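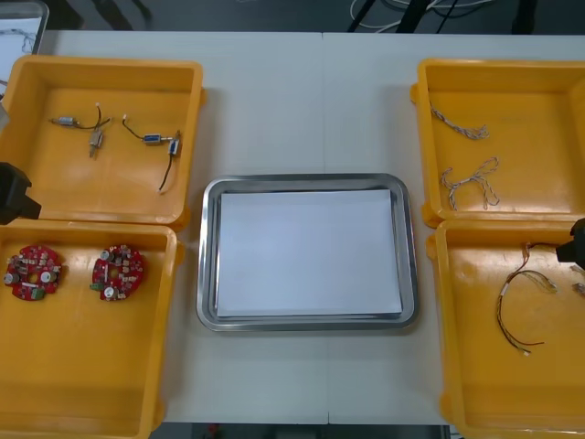
Progress report to Vivow, November
Flatport kitting demonstrations, third reporting period

1. Where we stand

The demonstration set now holds 2091 recorded episodes. That is the number you asked for and I am glad to report it, but I would not read too much into it. The count includes every episode the operators marked as complete, and our own review has so far covered only the first month of recording. I would like the next report to lead with reviewed episodes and put the raw total in a footnote.

2. The task

Work moved this period from single parts to the kitting layout: 4 yellow bins, two on each side of a steel tray, with an arm working from either side of the table. Circuit boards and the small wired assemblies are kept on the left, twisted pairs and the wire harness on the right. The tray is lined with plain white paper.

Besson argued for this layout on the grounds that it resembles a real packing bench. I remain unconvinced. A real bench is rarely this tidy, and parts that always start in the same bin teach the model where to reach, which is easier than teaching it what to look for. We have asked Besson to swap the bin contents between sessions. They have agreed in principle – no schedule yet.

3. What the first training runs showed

We trained 3 policies on the data and gave each of them 30 trials. The boards went well enough. The cables did not. All three policies would close on a twisted pair, lift it, and then carry on as though the far end were a rigid object. The Anetti team believes more episodes will cure this. They may be right, but they said the same at the end of the last period, and the set has grown a good deal in the meantime. My own suspicion is that our operators all pick up a cable in the same way, so the model has never been shown a recovery from a bad grasp.

4. Changes for the next period

Operators will stop discarding episodes with a fumble in them, provided the part ends up in the tray.
Cables will be dropped into the bin at random and left as they fall.
Review will happen before upload.

5. Budget

Spending is within plan. Anetti has asked for a second table. I recommend waiting until the swapped-bin sessions have been run – if the results drop sharply, a second table would only give us more of the same data faster.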